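News from the manipulation group, 9/12/20

Those of you who stopped by the Gedness lab over the summer will remember that Romana Malý had fallen a little bit in love with plastic bags. Her project, Cirkura, asks whether two robot arms can learn to put a liner in a wastebasket just from watching people steer them through it, and we finally have some results to share!
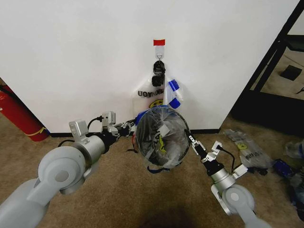 Cirkura learns from demonstrations, 1194 of them so far, and every one was patiently steered by a person. Early on we recorded only clean runs, and the policy got very confused whenever something landed at an odd angle. So now the collection takes in the awkward moments too – the basket tipped up in the air between the two grippers, say, with its open mouth facing forward.

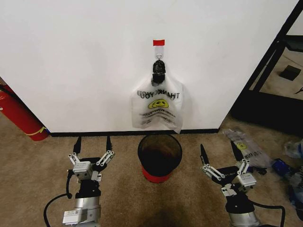

The second change was to how we cut the demonstrations up. We used to train on each one from beginning to end, and the long ones swamped everything else. Romana now splits them wherever a gripper opens or closes, which gave us a much friendlier set of short pieces to learn from. (She did the first 895 by hand, bless her, before writing the script.) 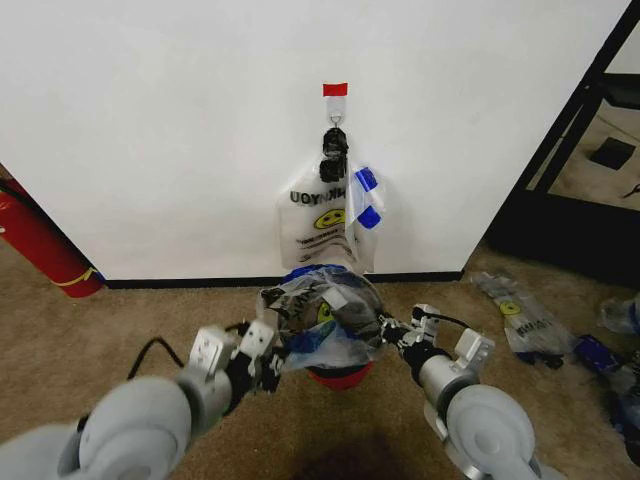
Both grippers on a bunched-up bag, with more bags on the carpet.

On to the numbers. We ran 32 trials with the old training recipe and 32 with the new one, and failures dropped from 11 to six. Most of the ones left come at the rim, where clear plastic gives the cameras so very little to go on, and we'd love to have that sorted out by October.

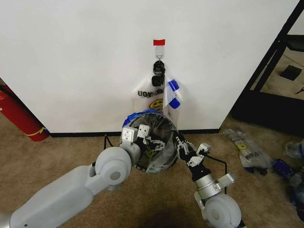
Hrnčiar wrote back after reading a draft of this item that the rim problem sounds like one for touch sensing, and that more demonstrations may not help much if the fingers can't feel whether they have one layer of plastic or two. We think that's a fair point, and Romana has already started asking the folks at Zuvville about fingertip sensors.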